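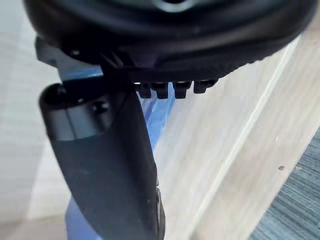
Ticket 214
Subject: Blue Plimodlow storage bag does not stay closed after folding
Opened by: Miroslava Horobets
Status: Solved, waiting for last confirmation

Hello,

I write about the Plimodlow storage bag, the blue one, large size. I bought it in April from the Chornovol shop for keeping winter blankets under the bed. The closing strip on the long side opens again by itself. I press it closed from left to right, it holds for some minutes, and then it opens in the corner and continues to open along the side.

What I have tried already:

I wiped the strip with a dry cloth. No change.
I took one blanket out, so that the bag is less full. It stayed closed until evening, and in the morning the corner was open.
I closed it from right to left. The same corner opened.
I bought the second bag at the same time, in gray, and this one has no problem with the same blankets inside.

The opening in the strip is 47 mm long when I find it in the morning. I measured it because I thought you would ask.

Please tell me if I am doing something wrong or if the bag must be changed.

Regards,
Miroslava Horobets

---

Reply from Nedo Support

Hello Miroslava,

Thank you for the details. Can you tell us how the bag was stored before you used it the first time? Was it folded in its paper sleeve, or rolled? Please also look at the small label inside and send us the letter printed after the size.

---

Reply from Miroslava Horobets

It was folded in the sleeve, and it was under other things in the closet for several weeks. The letter is R. On the gray bag the letter is P.

I see now that there is a fold line going across the strip, exactly in the corner which opens. On the gray one the fold line is lower and does not touch the strip.

---

Reply from Nedo Support

Thank you, this helps. Bags with the letter R were folded one time more for the smaller sleeve, and the strip can keep a bend from this. Please try the following:

Empty the bag and open the strip over the whole length.
Put the bag in warm (not hot) water for 5 minutes, only the side with the strip.
Lay it flat on a towel and smooth the fold out with your hand.
Put some heavy books on the strip and leave them overnight.
Let it dry fully before you close it.

Do not use an iron, also not on the lowest setting.

---

Reply from Miroslava Horobets

I did this on Thursday evening. I did not have enough books of the same height, so I used two baking trays and put flour and sugar packages on top. In the morning the fold line was still visible but it was soft, and I could not feel it with the finger.

I put back all the blankets except the thick one. The strip stayed closed for two nights. Then I added the thick one also, and it is still closed today. I have to press the corner twice, the first time is not enough.

One more question. The shop has also the Rastus slider, which you can pull over the strip. Does it fit on the large Plimodlow? It costs 300 with delivery and I do not want to order it for nothing.

---

Reply from Nedo Support

The Rastus slider fits only the medium size. On the large bag the strip is wider and the slider will get stuck, so please do not order it. If the corner opens again, write in this same ticket and we will send you a new bag with the letter P. You do not need to return the blue one.

---

Reply from Miroslava Horobets

Understood, I will not order it. I will check the corner again next week and write here. For the next time I will store the empty bags rolled.

2 people found this helpful
4 comments
Share

Related tickets
Gray bag smells after washing
Which size for a double blanket?
Rastus slider stuck at the end of the strip
Handle came off on one side
Missing paper sleeve in delivery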